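Trurville Repository > Engineering > Working papers > Equipment planning

Search this collection Enter keywords Go

4. Replacement planning for arm-mounted hands

4.1 Scope of the estimate

The budget model in Section 3 treats a robot as a single asset with a single service life. This is convenient for the purchase ledger but gives poor guidance once the equipment is in use. The arm, the hand and the wrist module age at different rates, are bought from different suppliers and carry different delivery times. We therefore split each unit into separate cost lines, beginning with the hand, where the model was most sensitive to a change in assumed life. Wear at the finger joints and scuffing of the outer casing are entered separately, as only the former leads to replacement.

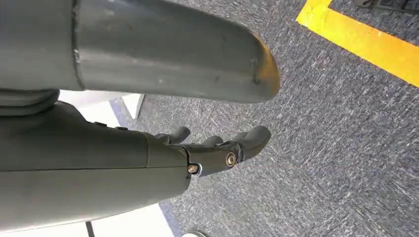 Equipment Planning Group, Department of Applied Automation

The longest of the black fingers is carried on a metal pivot set into the body of the gripper. For planning purposes a pivot and its finger are costed as one part. Drerent quotes for them together, and the labour needed to fit a finger alone was found to be the same as that needed to fit the pair. The grey housing behind the gripper is costed over the full life of the arm, with no allowance for cosmetic damage.

Two purchase routes were compared. Under the first, a complete spare hand is held for each arm. Under the second, finger sets are held in stock and the hand is rebuilt on site. The planned load was 216 working hours per quarter, with an inspection after every 200 hours. The second route has the lower purchase cost in all cases, but it loses this advantage when a rebuild takes an arm out of use for more than 3 working days. Stuna, the only other supplier to answer the request for prices in June, would not commit to a shorter delivery time for finger sets, and its offer was carried forward on the first route only.

4.2 Workstation costs

Early drafts of the plan assigned no cost to the desk at which a robot works. Alemayehu objected that handling tasks on an ordinary desk bring in items that a bench cell does not need: storage for small goods, power distribution and floor marking. These were added as a fixed sum per station. Small packaged goods were chosen as the reference load, being cheap to replace and awkward to grasp.
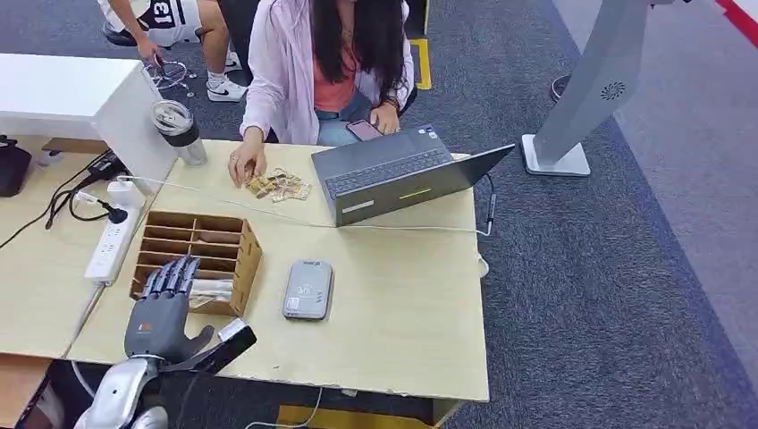
Figure 6. Desk workstation with compartment organizer, small packaged goods and power strip; robot hand in the foreground.

Cabling deserves a line of its own. Where people and robots share a desk, power leads and adapters take up surface that the layout drawing shows as free – the Halim layout tool, used for all drawings in this study, has no symbol for them. We reduced the usable desk area accordingly and allowed for one under-desk cable tray per station. The laptop and its accessories are charged to the general computing budget and do not appear in Table 5.

The wrist-mounted sensor module is entered as a separate item with a planned life of 2 years. Orbán proposed pooling spare modules across stations. This was adopted for the base case, subject to all stations using the same mounting plate. Mixed mountings would require a spare of each type and are treated in Section 5 together with the leasing option.

Contact the repository | Copyright and reuse | Back to top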